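How to Sort and Pack a Jewelry Box

Most jewelry boxes get messy because small pieces go wherever there is room. Set aside 40 minutes, clear a stretch of counter, and start with everything out of the box. A folded towel keeps beads and loose backs from rolling off.

Make one pile each for rings, earrings, necklaces and bracelets. Put broken pieces in an envelope and write on it what needs fixing. Earrings without a partner go in there too – look for the other one before you throw anything out.

Wipe the lining with a dry, soft brush. Leave the lid all the way up while you fill the box so you can get at the loops.

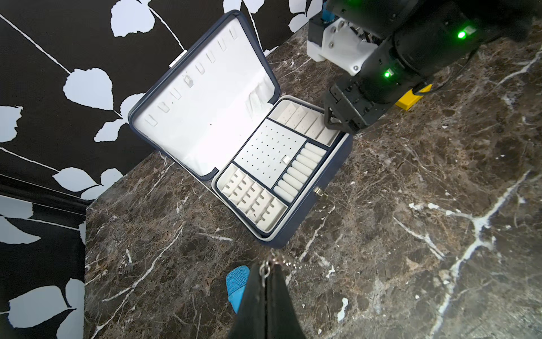
Rings go in first. Push each band down into the cushioned rolls until it stands up without help, and leave a gap beside any ring with a tall stone. Stud earrings go through the holes in the perforated panel, two to a pair, side by side. Hang necklaces from the loops in the lid, fasten each clasp, and tuck the lower end of long chains into the elastic pocket.

Pavithra Rao does it the other way around and hangs the necklaces before anything else, as a swinging chain will catch on studs that are already in place. Her order works well if you own a lot of fine chains. With only 2 or 3, it makes little difference.

Bulky bracelets and watches should stay out of the tray. A zippered fabric pouch is fine for those, and it can go in a drawer.

Close the lid slowly. If it meets any resistance, open it and move the tallest piece.

Go through the box again in January.

Contact Stiltura | © 2020 Stiltura | Back to top

This site uses cookies. By continuing to browse, you accept our cookie policy. OK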